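Filed under: Workshop Notes / Robots / Opinion

Build the boring shelf first

I have a strong opinion about robot arms, and it has very little to do with robot arms. Spend your first month on the shelf. Buy the snacks, put up the rails, get the lighting you plan to live with, and only then let yourself touch the gripper code.

Our group at the Clenden shared workshop came at it the other way. We had the arm turning beautifully in June, picking up the same foam block 128 times in one evening, and I went home thrilled. Then somebody put a soda bottle in front of it and all that confidence was gone in a minute. Foam is kind. Foam doesn't shine, and it doesn't roll when you nudge it.

So we started the project over (we call it Plokideck, after a typo that stuck) with real store shelving and real packages. I can't tell you how much more fun it got!

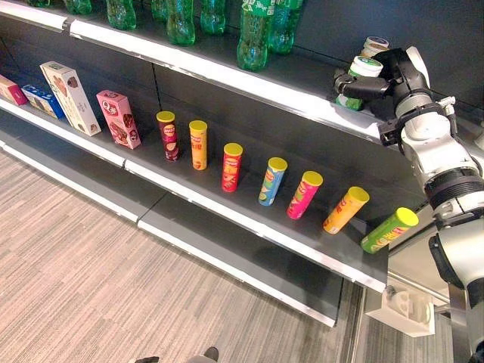

What I love about working with groceries is that each one argues with you in its own way. Chip canisters are tall and light, and a clumsy finger will tip one before it ever gets a grip. Green soda bottles let the light through, so the edges you were counting on go missing. Flat boxes want to be pinched and round tubs want to be wrapped. I learned more from a bag of shopping than from the 163 pages of notes I had printed and underlined.

There's a school of thought that says a home builder should make life easy: one object, one height, a plain background. I understand it, and I did it for 4 months. You do get a nice clean result. But you also get used to that result, and you start protecting it. You stop moving the lamp. You tape marks on the table so every block starts in the right spot. I had 3 colors of tape by the end – a bad sign if ever there was one.

A messy, ordinary shelf doesn't let you cheat like that. Things lean. A label faces the wrong way. The item you want has a neighbor right behind it, and the hand has to come in at an angle you never planned for. Each of those is a small puzzle, and small puzzles are exactly what an evening in a workshop is good for. 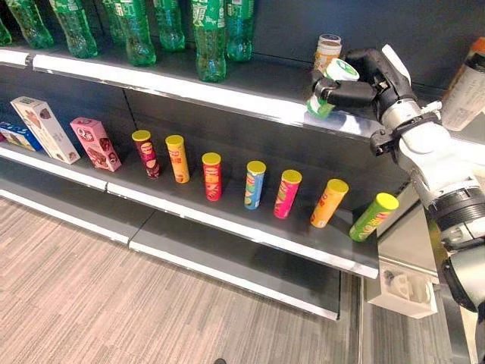 Do you need an expensive hand with fingers to start this way? A simple two-jaw gripper will get you through plenty of boxes and tubs, and the shelf will tell you when you've outgrown it.

My other plea is to leave the space around the shelf alone. Hsu, the little supply shop I buy rails from, will cut them to any length, and I was tempted to wall the whole thing in. I'm glad I kept it open. People wander up, move things, ask why the arm goes over the top and doesn't come in from the side. Half of our better ideas started with a question like that. Next I want to try a deeper shelf with the canisters two rows back, and I already know the wrist is going to hate it.

Uko uses cookies to remember your reading settings. Accept / Manage choices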